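4 min read

3.2 Drying and shrinkage of household cleaning cloths

Shrinkage was measured on 429 cloths collected from homes in the Kerkov district, all returned by post in June. Each cloth was laid flat for eight hours before measurement. Length and width were taken along the midlines, as the edges of used cloths are seldom parallel. Cloths with a torn hem were kept in the sample but analyzed separately.

Wash temperature explained most of the difference between households. Spin speed had a weaker effect, and line drying had none that could be separated from season. The Oda correction for stretch was applied to all widths; the older Fourie correction gave the same ranking of households but wider intervals. Reported wash counts were taken from the diaries without adjustment.
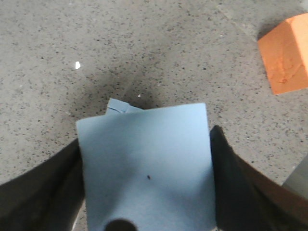 Figure 4. Light-blue sheet, held on both sides.

Thickness was harder to measure than area. Readings near a fold ran high even after pressing, and 855 of them were dropped for this reason. The remaining values were averaged per cloth and compared with the diary data in Section 3.3.

Contact: Khôi Ông, Cemico Textile Care Group. All rights reserved. Back to top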